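Workshop Tips: Getting a Two-Arm Bench Kit to Clear Up Small Items

The Torkine two-arm kit is sold for light bench jobs: sorting, tidying, handing over small parts. We have had one on loan from Jonham since January, and most of our time has gone into one dull task, picking up pens and pencils and putting them in a tub. The notes below should save you some of that time if you buy one, or if you use the Mumby rental plan.

Fix the base plates first
Bolt both plates down and tighten them again after the first 40 picks. A plate that shifts even slightly will throw off every position you have saved.

Choose the right tub
Use a low plastic box with straight sides. Clear ones are fine with the arms, but the kit's own camera sometimes misses the rim, so run a strip of masking tape along the edge if you get repeated bumps. Keep the tub where both grippers can reach it without crossing.

Lay things out with space between them
Leave 75 mm between items to begin with. Pens that touch each other are the most common cause of a double grab. Once the kit is picking well, close the gaps a little at a time.
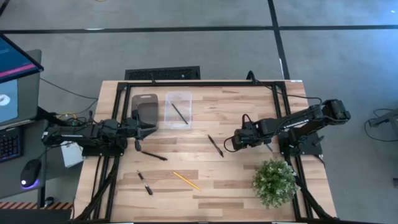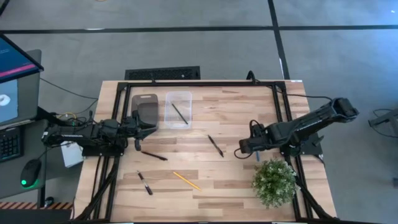
Pens and a pencil on the butcher block, with one pen in the tub.

Slow it down
The factory speed setting is 100 percent, which is too fast for anything round. We run at 70 for pens and drop lower for pencils. A pencil has flat sides and stays put better, but the painted surface is slick and the fingers need longer to close.

Look after the fingers
Wipe the finger pads with a damp cloth at the end of each day. Ink builds up and makes them slippery. Szczepańska sells stick-on rubber pads that fit with a little trimming — worth having a spare set in the drawer.

Keep cables out of the reach path
Leave enough slack at the wrist for a full turn, then tie the rest back to the rail. Check the ties whenever you move an arm.

Protect the wood
A fingertip set too low will mark a wooden top. Raise the pick height by one millimeter and test again before you change anything else. Light marks sand out, and a coat of mineral oil evens up the color.

Is it worth the money?
The rental is $600 a month with support by phone. For a shop that sorts small parts every day, that is reasonable. For clearing a desk it is too much, and a person with a free hand is still faster. The manual is clear on setup and thin on everything after it. Replacement pads are not included with either plan, so add them to the order.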